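Kalcombe Desk Set

Pictures and notes of everyday things on light wooden desktops, put together by Arnel Galang. Small desks are a joy!
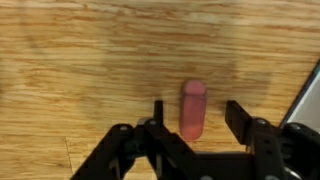
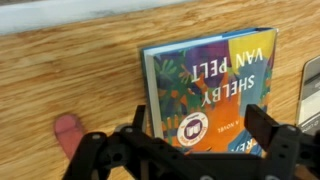
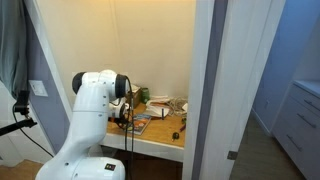 Kalcombe, wooden surfaces

Vol. 11, no. 2, March

What's in it: 1,348 pictures of 140 things, from books and papers to cups, pens and cables. I love how much a desk nook can hold (the one in the third picture has a green cup, a heap of papers and a coiled white cable).

notes.csv has one row per picture: thing, colour, upright or lying down. Book covers get their own column, upside-down ones included.

Still to do: 787 rows need a second read. Corrections very welcome!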